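My daughter's school sends home a supply list in August, and every year the list asks for folders. Red for math, green for science, yellow for the papers a parent has to sign. It never says a word about the bag all of this goes into. You are expected to have a bag, and the bag is expected to work.

I think the bag should come first. Schools that spend a page and a half specifying glue sticks could spend one paragraph on how a child packs and unpacks a backpack, and they could give ten minutes of class time to it in the first week. I have raised this at Geraghty Elementary twice. The first time I was told that packing is a home skill. The second time I was told that the schedule was full.

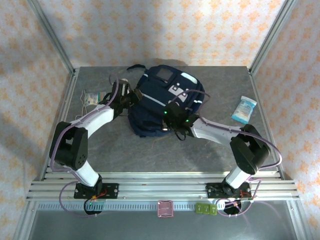
*Photo: Senga Morrison*

The home-skill argument sounds reasonable until you look at when packing takes place. Kids pack at home once a day, in the evening or at 7:15 in the morning with a parent standing over them. They pack at school at dismissal, with the bus line forming, coats going on, and a teacher handing out one last sheet. The school pack is the one that fails. What goes wrong in it is always the same: the flat things go in last, on top of the lunch box, and by the time the bag gets home they have a fold down the middle.

A backpack is a bad shape for paper. It is soft, it slumps, and it spends most of its life on its side on somebody's floor. Everything inside slides to whichever end is lowest. Adults know this about suitcases and plan for it. We put the shoes at the bottom and the shirts where they won't get crushed. Then we hand a second grader a nylon sack and a stack of loose worksheets and act surprised in October when we find a permission slip under a banana.

So the order matters, and it can be taught in a sentence. Flat things go against the back, first, before anything else. Hard things go in front of them. Soft things fill what's left. Unpacking runs the other way, and the flat things come out last and go straight onto the table. They don't go on a chair or on the stairs. In our house the table gets cleared at four for this reason and nobody eats at it until the bag is dealt with.

I have also come around to a firm opinion on pockets, which is that a child's bag should have few of them. When my daughter started kindergarten I bought a Hemenine bag with a laptop sleeve, an organizer panel, two mesh sides, and a hidden pouch against the spine. She used one compartment. The others filled up with pencil shavings and acorns. Her library card was in the hidden pouch for an entire spring, and we paid for a replacement. The plain bag she carries now has never lost anything for longer than an evening.

Saoirse Scanlon, who taught third grade for years and now runs the after-school room, disagrees with me about this. Her view is that pockets teach sorting, and that a child who has one big compartment learns to dump. I take the point. But she had the kids for six hours a day and could remind them which pocket was for what. Most of us see the bag for a few minutes at each end of the day, and in those minutes I would sooner my daughter learn one place well than five places badly.

Where Saoirse and I do agree is on the take-home folder. There should be one. It should be stiff and a color that shows up inside a dark bag or has a label you can find quickly. Name on the outside. It should be the only paper item that travels every day, and everything loose goes into it before it goes into the bag. I would drop the red, green and yellow system tomorrow. Those folders can live in a desk.

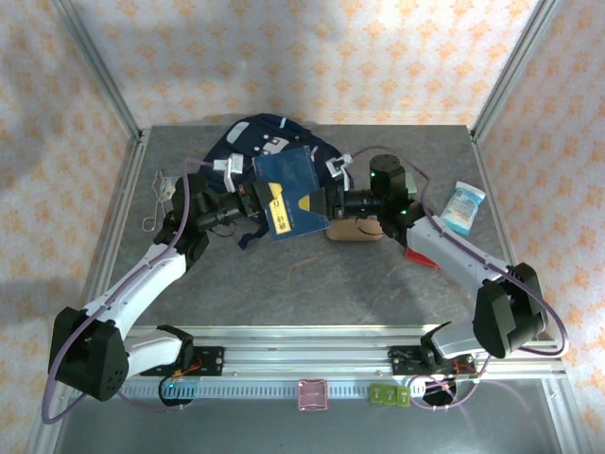

One folder also makes the daily check short. I open it, take out what's mine, sign what needs signing, and put it back against the back panel. If I had to go through four folders every evening I would skip it two nights a week, and I suspect the families who miss picture day are skipping it for the same reason. That isn't carelessness. The school built a system with too many parts and then blamed the people at the other end of it.

The usual answer now is to do away with paper. Our district says it wants to be mostly paperless by 2032, and it has already moved the lunch menu and the bus notices to an app called Illico. I have no complaint about the app. I do notice that the spelling words still come home on paper, and so do the art, the book orders, and the reading log. A seven-year-old doesn't have a phone, and I don't want her to. Whatever is hers to carry has to be something she can hold, and the bag will be on her back in 2032 whether or not the lunch menu is in it.

There is a money side to this too. A Gelik school backpack in our local shop was $45 last August, and the one a size down was $40. I bought the smaller one. It holds the folder, a lunch box, a water bottle, and a sweater, which is everything she needs. Parents buy big because they think of it as room to grow, and then the extra room fills up with things that never leave. A smaller bag has to be emptied, because by the second day it won't close.

I'm aware that this is a lot of feeling to have about a backpack. I have it because the bag is the first thing my daughter has been fully in charge of. She doesn't choose her schedule or her dinner. She does choose what goes in the bag and in what order, and when something is missing she knows where to start looking. She was proud of this by the middle of first grade. She will tell you, if you ask, that the folder goes in first.

What I'm asking the school for is small. Put the bag on the supply list with a line about size. Cut the folders down to one that travels. Start dismissal packing five minutes earlier for the first two weeks, and have the teacher do it with a bag of her own at the front of the room, folder first, where the kids can watch. I'll bring it up again at the March meeting, and I have offered to donate the bag.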